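Let Kids Be Bad at Puzzles

By Agathe Riviere
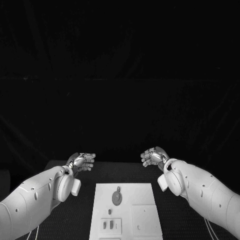
A board with small shapes and recesses, on a dark tabletop.

My nephew Bastien is four and he is slow at puzzles. He will hold one piece for a minute or more, turn it over, try it in the wrong spot, put it down and pick up the same piece again. At a family lunch one Saturday in April, three adults reached in to help him before he had placed the second piece. I was one of them.

I have been thinking about that lunch ever since. My view is that we help small children too fast, and that most of this help is for us. Watching someone struggle is uncomfortable. Fixing it takes two seconds and feels kind.

I taught preschool in Brusel for nine years, and I did it there too. With a full room and a clock on the wall, you learn to move things along. You zip the coat and turn the puzzle piece the right way up. The child says thank you, or says nothing, and goes off to something else. Do that all day and you have a calm classroom where the teacher has done most of the work.

A colleague of mine, Bheki Engelbrecht, ran his room differently. He had a rule that an adult could not touch a child's work unless the child asked. The rule covered blocks, drawings, shoes and lunch boxes. His room was louder than mine and always late to the playground. I thought he was a bit lazy. By spring his kids were putting on their own boots and mine were still holding their feet out to me.

I know the case against this. Parents are tired and mornings are short. Nobody should be lectured about letting a toddler tie a shoe at 7:40 when the bus comes at 7:45. Some children also get upset quickly, and leaving them alone with a problem does them no good. A child who is crying wants help, and should get it.

But a lot of the time there is no bus. It is a weekend, the child is on the floor, and he is fine. He is frowning – that is what thinking looks like at four. Wait longer than you would like. If you have to say something, ask him what he has tried so far, and keep your hands in your lap.

I also think we should stop buying toys that do the waiting for them. My sister paid 116 dollars for a shape sorter that lights up and calls out "Great job!" when a piece goes in. Bastien pushed the button for the song and ignored the shapes. He went back to a secondhand set with two pieces missing.

We had lunch together again last week. He got stuck on a corner piece, and I went and washed the dishes.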